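**Notes for the Givell talk: writing about the books you didn't finish**

(Water. Slow down. Clicker is the silly kind where back is the big button.)

Hi everyone, thanks for having me, and thanks to the Stando bookshop for letting us shove the travel section against the wall. I've run a book blog for a fair while now, mostly translated fiction with a bit of crime when I'm tired, and tonight I want to talk about the posts I used to be too chicken to write. The abandoned ones. The did-not-finishes, or DNFs if you spend as much time on the bookish internet as I do.

*Ask for hands: who's given up on a book this year? Who's told anyone?*

My own rule was always 50 pages. I got it from another blogger, years back, and I stuck to it like it was law. Then I read a novel from Tisano (small press, gorgeous covers, tiny margins) where page 50 was still the prologue! I gave up, wrote nothing, felt rotten, and picked it up again in January when I had the flu. Loved it. So the rule went in the bin and now I go by feel, which I realise is a terrible thing to say to a room that's come for advice.

*Pause. Let them laugh, or don't wait too long if they don't.*

OK, so how I sort my reading these days.
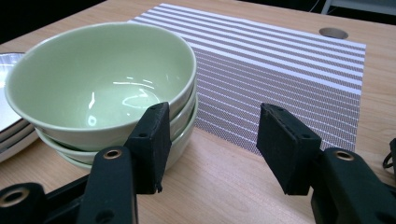
I keep books in piles, and each pile means something: ones I've promised to review, ones I bought for myself, and ones I've stalled on. The trouble is that the piles creep into each other, and before long the stalled books are hiding under the promised ones and I've lost track of what I owe anybody. I'd like them to behave like those three green bowls, one sitting neatly inside the next, with a nice stripy mat beside them and a whole lot of clear desk left over. My desk has never looked like that. But I do now keep the stalled pile on its own shelf, where I have to walk past it to get to the kettle, and that's been enough to make me decide about them.

*Skip this next bit if we started late.*

What goes in a DNF post, then? I put in how far I got, as a page number, right up near the top. Readers deserve to know if I bailed at chapter two or forty pages from the end. Then I say what I was enjoying, and there's nearly always something. Then where I stopped and what was happening on that page. I don't give a star rating. I know people who do, and we've had some lively comment threads about it, but I can't bring myself to rate an ending I haven't read.

And I don't tag the author. Please don't tag the author! They're having their breakfast.

*Read out the short one, the lighthouse book. Bookmark's in the green notebook. Do the voice only if the room's warm.*

So that one took me ten minutes to write and it got more comments than anything else I put up that month. Lots of them were people saying "I stopped there too". Two were people telling me to go back because it picks up. I did go back. It doesn't, for me, but I was glad to have been asked.

Next slide.

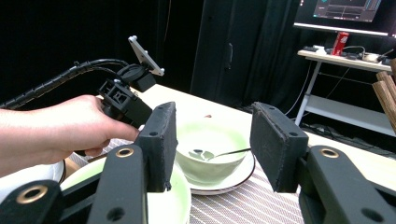

Review copies are where all this gets awkward, and I'd bet it's what half of you came to ask about. If someone's posted you a book, do you owe them a finished read? I lean towards no, but you do owe them an email. What I see with newer bloggers is they go quiet, and the publicist goes quiet, and you end up like those two black pads up there, facing each other with a great wide gap between them. Somebody has to close it up a bit. I write a couple of lines: thanks for sending it, it wasn't one for me, here's what I'm in the mood for next. I've had about 50 of those conversations and the replies have been lovely, apart from one, and that was mostly punctuation.

*If anyone asks about paid reviews: I don't do them, happy to chat after, don't get stuck here.*

Last thing is the Jabłońska readalong, which a few of you are already in. We do a novel over several weeks with a check-in post each time, and last round we lost a good chunk of the group around the middle. My first instinct was to nag. Instead I put up a post called "Where did you get off?" and let everyone say their page and their reason. Best discussion of the whole thing. A few hopped back on, and the rest stuck around to argue about a book they'd no intention of finishing, and they were very welcome.

We're doing it again, same set-up, shorter book this time. Sign-up sheet's on the counter beside the till. Put your email in capitals, I beg you, I spent an entire evening on the last lot.

*Questions. Repeat them back, the people behind the cookbooks can't hear.*

*Have to be packed up by 9, and the chairs go back in the storeroom.*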